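Ticket: Scene reset check rejects counter layout
Project: Pradeck, toy kitchen station
Opened by: Heloísa Assunção
Assigned to: Kourosh Hashemi
Opened: 20/12/2019
Priority: normal
Status: closed, with one follow-up

Reported problem

The reset checklist says that every loose item on the counter must be at its listed position before an episode starts. Two operators working from the same sheet disagree on whether the layout passes. One signs off, the other puts the items back and starts over. Arm over the counter, plate and cans out: 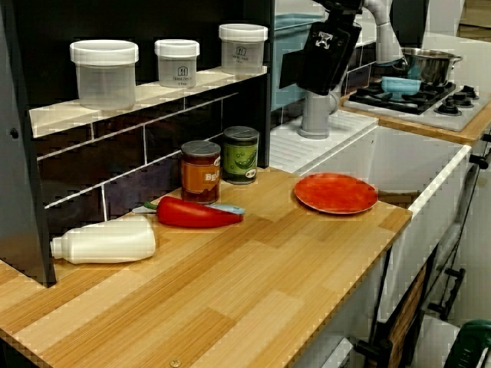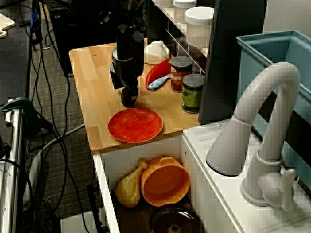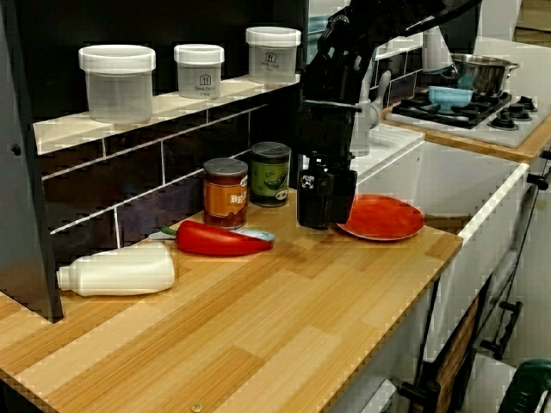
Heloísa Assunção:
Section 4 of the station rules gives positions as left, right, front and back, but it never says whose left. From the sink side, the cans are on the left. From the opposite side, they are on the right. Both operators can say they followed the sheet. I would like a ruling before we record the next block of 200 episodes.

Kourosh Hashemi:
Confirmed. The sheet was copied from the Akbari station, which only has one camera, so left and right were never in question there. I checked the item list too. It says "knife" in one line and "utensil" in another for what I think is the same piece. Please don't edit the sheet locally. I will change the master copy.

Kourosh Hashemi:
Proposed wording for Section 4:

4.1 Positions are given relative to fixed parts of the kitchen: sink side, panel side, backsplash side, open side. The words left and right are not used.
4.2 Each item has one name. The name is the same on the sheet, on the storage bin and in the episode log.
4.3 The gripper is raised to the park height, 300 mm above the counter, before anyone reaches in to place items. The arm is held in stop while hands are inside the work area.
4.4 A loose item passes if it is within 50 mm of its listed position. Orientation is checked only where the sheet asks for it.
4.5 The person who resets the scene does not sign it off.

Heloísa Assunção:
4.1 and 4.2 are fine. On 4.3, the old sheet had the stop rule on page 3, after the placing steps. Can it go first? People read from the top and start moving things. On 4.5, we often have one person on the late shift.

Kourosh Hashemi:
Moved the stop rule to the top of the section. It is now 4.1 and the rest shift down by one. For single-person shifts, the operator takes a still from each camera after the reset and attaches them to the log. A second person reviews them before the episodes are released to Enodbridge. Episodes without stills stay on hold.

Heloísa Assunção:
Tried the new sheet with both operators. They agreed on every item except the bottle, which had no orientation listed. Added "on its side, cap toward panel side."

Resolution

Master sheet updated. Old copies removed from the station. Episodes already recorded under the old wording keep their sign-off but are tagged "layout v1" so they can be filtered out.

Follow-up

The Misen station uses the same template and has the same left/right wording. Separate ticket to be opened in February, before the 1000-episode run there. Owner: Kourosh Hashemi.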